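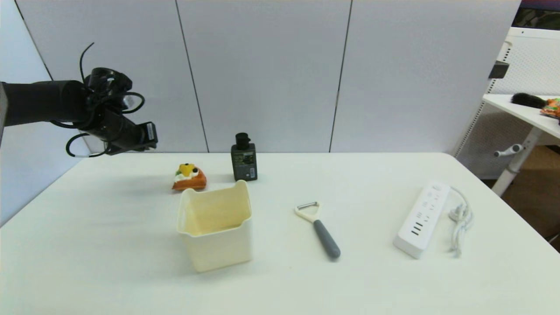

**第3章 教室端安装与每个孩子的沟通板**

版本日期 2020-05-26。旧版请扔掉,里面的同步步骤是错的。

给谁看:带班老师、陪读助理(下面一律写"助理")、园里管平板的人。家长端在第5章,不在这儿。

先备齐,缺一样都别开始:

- 教室平板,电量充满,系统已更新
- Makska 安装包,或园里的下载地址
- 班级码(园长室发,六位字母)
- 每个孩子的支持计划最新一页,纸质的也行
- 一卷哑光胶带、一支油性笔
- 安静的四十分钟。孩子在场的时候不要装

> **注意** 支持计划里的诊断信息不要录进 Makska。软件里没有这一栏,也别写进备注。备注助理都看得到,代班的也看得到。

### 3.1 装软件

1. 平板连园里的教学网络。不是访客网,访客网会挡同步。
2. 打开下载地址,点"安装"。
3. 弹出权限:声音,允许。相机,允许。定位,拒绝。通讯录,拒绝。
4. 第一次打开会问语言。选中文。选错了也没事,设置→语言→改回来,板上的图不会丢。
5. 输入班级码。大小写要一致。
6. 看到班级名称,核对。不对就退出重输,别点"继续"。

输完班级码出现 404:地址里多了空格,或者班级还没建。先删空格再试一次。还是 404,找 Teun Schouten,他那边能查班级建没建。不要自己新建一个同名班级。去年有两个班这么干了,结果两边各存一半记录,合并花了整整一个下午。

> **提示** 卡在白屏超过一分钟,直接关掉重开。不用卸载。卸载会把没同步的板一起删掉。

### 3.2 设角色

角色有四种,权限不一样,别图省事全设成带班老师。

| 角色 | 能用板 | 能改板 | 能看记录 | 能导出 |
|---|---|---|---|---|
| 带班老师 | 是 | 是 | 全班 | 是 |
| 助理 | 是 | 只改自己跟的孩子 | 只看自己跟的孩子 | 否 |
| 代班 | 是 | 否 | 当天 | 否 |
| 治疗师(言语、作业) | 是 | 是 | 有授权的孩子 | 是 |

步骤:

1. 设置→人员→添加。
2. 填姓名。用孩子平时叫的那个名字,"米兰老师"这种。孩子板上的人物格会直接调用。
3. 选角色。
4. 助理要再选一步:跟哪个孩子。可以选多个。
5. 拍一张正面照。戴不戴眼镜按平时来。
6. 保存。回到列表确认有没有显示。

换助理的时候,旧助理不要删,改成"停用"。删了以后,记录里的署名全变成空白,年底写总结会很难看懂是谁记的。

> **注意** 助理一换,孩子板上的人物格要当天换。孩子按了图、听到名字、来的是另一个人,这一格以后可能就不肯按了。Geert Martens 班上碰到过,那一格后来三个星期没人按。

### 3.3 给孩子建板

一个孩子一块板。不要共用,双胞胎也不共用。

1. 首页→孩子→右上角加号。
2. 填孩子的名,不填姓。
3. 选格数:4、9、16 或 25。

格数怎么选,看支持计划里"图像辨认"那一条:

- 刚开始接触图片交换的:4格
- 能在几张图里挑的:9格
- 已经会两张图连着用的:16格
- 25格先别选。治疗师说可以再选。格子小,手部控制还不稳的孩子容易按偏

4. 选图的样式。照片、线条画、混合。不确定就选照片。
5. 放第一批图。第一批只放孩子真正想要的东西。吃的、玩的、人。
6. "洗手""排队""安静"这一类放第二批。一上来全是大人要孩子做的事,孩子当然不按。
7. "停""不要""帮我"三格必须放,位置固定,放了就不再挪。
8. 每格录音。
9. 预览。自己按一遍,每格都按。
10. 保存,点同步。

图的位置定了以后尽量不动。孩子很多是靠位置记的,不是靠图。非要加新图,加在空格里,不要把旧的往后挤。软件默认会自动重排,一定要关:设置→板→自动排列→关。

### 3.4 录音

成年人的声音可以,同班孩子的声音更好,前提是那个孩子的家长签过同意书。

1. 找安静地方。走廊不行,空调底下也不行。
2. 按住话筒,等半秒再说。
3. 一格一个词,最多一个短句。"我要喝水"可以。"老师我现在想喝一点水可以吗"不行。
4. 正常语气,不要拖长,不要娃娃音。
5. 听一遍。开头被吃掉就重录。

整块板最好同一个人录。实在不行,至少"停""不要""帮我"这三格是同一个声音。

家里说另一种语言的孩子,可以录双语。长按格子→第二语音→录。默认播第一语音,连按两下播第二语音。连按两下对有些孩子太难,可以建一块家庭语言板,首页左右划切换。

音量:设置→声音→上限。建议调到七成。对声音敏感的孩子再往下调,先在没有别的孩子的时候试。试的时侯让孩子自己按,别大人按给他听。

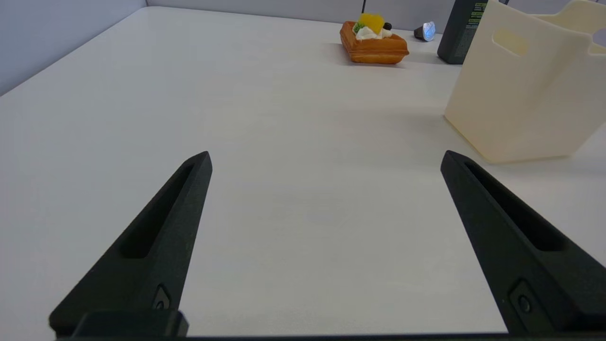 *图 3-2 白色台面上方,两根黑色夹指张开*

### 3.5 平板放哪儿

孩子够得到,这是第一条。锁在柜子里的沟通板等于没有。

1. 先坐到孩子的椅子上,看视线高度。真的坐下去。
2. 板放在惯用手一侧。不清楚惯用手就放正中。
3. 斜放,别平摊。平摊反光,坐着看不清。
4. 背面贴胶带,写孩子的名字。
5. 上厕所、去操场、去餐厅都带着。背带扣在保护壳上方的两个孔里,拉一下确认扣牢。
6. 美工和玩水时换成纸板。打印见 3.8。

轮椅支架单独装,看支架自己的说明书。装完让作业治疗师看一眼再用。

> **警告** 背带只挂在大人身上,或者轮椅上。不要挂在孩子脖子上。攀爬架、滑梯附近一律不挂。

平板是孩子说话用的,不是奖励,也不能当惩罚收走。打人了、扔东西了,也不收。可以移到旁边一点,但必须看得见、够得到。代班老师最容易在这一条上出错,请当面讲一遍,光给手册不够。

### 3.6 头一个星期怎么用

别急着考孩子。头一个星期大人按,孩子看。

1. 大人说话时顺手按对应的格。说"喝水",按"喝水"。
2. 不抓孩子的手去按。
3. 孩子碰到哪一格,就当他说了那一句。按错也算。按了"球"就给球。
4. 等。问完心里数到十再帮忙。数到十比想像的长很多。
5. 同桌的孩子也可以按。班里其他孩子会好奇,让他们试,十分钟后基本就不围着了。
6. 每天挑两个时段集中用,点心和区角最合适。集体活动人多声音杂,第二周再加。

助理坐旁边或斜后方,不坐在孩子和别的孩子中间。这一点跟软件没关系,可是影响很大。助理一挡,同伴就去问助理了,不问孩子。

孩子连着按同一格很多遍:先回应,再等。可能是喜欢那个声音,也可能真的还要。三天以后还这样,找治疗师商量,不要把那一格藏起来。

孩子完全不碰:检查第一批图。是不是他真想要的?问家里。Tineke Dekker 那边有一张给家长的喜好清单,两页,填完直接照着换图。换三到四张就够,不要一次全换。
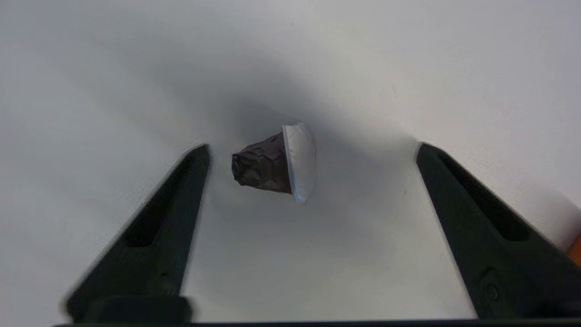 没有反应也照样记。记录里"无"也是一条有用的信息,比空着强。

### 3.7 记录和同步

记录两种:自动的,手写的。

自动的:按了哪格、几点、前后隔多久。不用管,后台自己记。单块板最多存 3000 条,满了以后最早的会被盖掉。所以要同步,同步以后云端那份不受影响。

手写的:助理每天写一条,最多三行。写法:

1. 首页→孩子→今天→加一条。
2. 选时段。
3. 选帮助程度:自己来/指一下/口头提醒/手把手。
4. 写看到的事,不写评价。

可以这样写:

- 点心时按了"还要",看了我一眼,又按一次。自己来。
- 排队时按"停",我停下等她,走回座位。自己来。
- 区角没用板,用手拉我去拿拼图。我按了"帮我"给他看。

这样不行:

- 今天很乖
- 状态不好
- 又闹了

第三种尤其不行。家长能在家长端看到。

同步步骤:

1. 放学后,连教学网络。
2. 首页下拉,看见转圈。
3. 出现绿勾再关屏幕。
4. 橙色感叹号=部分没传上去。再拉一次。
5. 连续两天橙色,发消息给 Milan Brouwer,附班级码和平板背面编号。别附孩子名字。

网络断了照样能用,板和录音都在本机。只是记录先存着,连上了再传。在家用过的平板,早上到园先同步一次在给孩子用,不然家里改过的格会被教室这边盖掉。

> **注意** 同步的时候不要改板。改了以后会出来两块名字一样的板。出现了就留着,两块都别删,先问。

### 3.8 纸板

没电、摔了、进水了,都靠它。每个孩子必须有一份打印好的。

1. 孩子→板→导出→打印。
2. 纸张选 A4,比例选"实际大小"。不要选"适合页面",位置会偏。
3. 彩打。没有彩打,黑白加粗边框也行。
4. 过塑,圆角剪一下。
5. 一份放教室,一份放助理的包里,一份给家里。
6. 板改了就重打。旧的收走,别两版混着用。

纸板不出声。大人看到孩子指哪格,就替他念出来,用格子里录的那句原话。

### 3.9 隐私和同意

- 拍别的孩子的照片放进人物格,要那个孩子的家长签字。表格在附录B。
- 签字没回来之前用线条画代替。
- 导出的记录只发给授权名单上的人。名单:孩子→授权。
- 治疗师换了单位,当天撤授权。
- 平板锁屏密码不要贴在平板背面。(有人贴过。)
- 升小学时板可以整块转走,见 3.10。

### 3.10 转班、升学

11月之前转班的,原班老师操作。之后的找 Teun,那时候班级结构已经锁了。

1. 孩子→更多→转出。
2. 填新班级码。
3. 勾"板和录音"。"记录"勾不勾,看家长同意书上写的。
4. 新班老师收到以后点接收。19 天内不接收会自动退回。
5. 接收后原班的那份变成只读,不要删。
6. 纸板一起交。别让孩子空着手去新教室。

转到不用 Makska 的学校:导出成图片包,录音在同一个文件夹,按格子编号命名。对方用什么软件都能重新拼,麻烦点而已。Van Wijk 的板可以直接读图片包,格数要先选成一样的。

最好让新助理来旧教室看一上午。看孩子怎么用板,比读文件快。约时间的事园长室来安排。

### 3.11 常见问题

**按了没声音。** 先看侧面静音键。再看音量上限是不是被调成零。再看这一格有没有录。三样都对,重启。

**按一下出来两遍。** 设置→触控→重复间隔,往上调。手会抖的孩子调到一秒。

**按了没反应,要按很久。** 反过来,"按住时间"太长了。调到最短,再一点一点加。

**孩子老是退出到主屏幕。** 开引导模式。第2章有。密码只给带班老师和助理。

**图变成灰块。** 没下载完。连网络,停在这块板上等。

**代班老师登不上。** 代班账号每天零点失效。早上重新生成:设置→人员→代班→今天。

**家长说家里的板跟学校不一样。** 哪边最后改的?看板底部小字的时间。以新的为准,两边各同步一次。先打电话再动手。

**孩子把平板扔了。** 先看孩子,再看平板。是不是按了"停"没人理?屏幕裂了就换纸板,别让孩子碰裂开的屏。备用机在 Rustwood 园区办公室登记领取,Troltevell 园区的放在二楼资料间。

### 3.12 装完核对

打勾,签名,夹进班级文件夹。

- [ ] 班级名称正确
- [ ] 人员都加了,角色对
- [ ] 每个孩子一块板,自动排列已关
- [ ] "停""不要""帮我"三格都在,都有声音
- [ ] 音量上限设了
- [ ] 位置坐下来看过
- [ ] 背带扣牢,没有挂在孩子身上的
- [ ] 纸板三份
- [ ] 同意书收齐,没收齐的已换线条画
- [ ] 同步过一次,绿勾

手册里有写错的发给 Phong Tô,写明章节号。家长端的设置接着看第5章,第4章是管理员用的,带班老师可以跳过。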